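Sim door opening: wrist camera only vs. wrist + state

govine_k
Trained two policies on 328 simulated demos. Wrist camera only opens the door more often than wrist + joint state. Knob is a coarse faceted mesh, sitting between the two fingers.
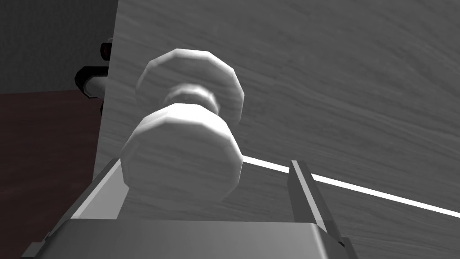 Evaluation was 30 rollouts per policy, same seeds.

haruna2
30 is too few to rank them. Run 2106 and post the intervals.

calline
Disagree. Same seeds, so compare them pairwise. I'd worry more about the facets: contact on flat sides won't carry over to a round knob.

govine_k
Fair. Rerunning with a smoother mesh.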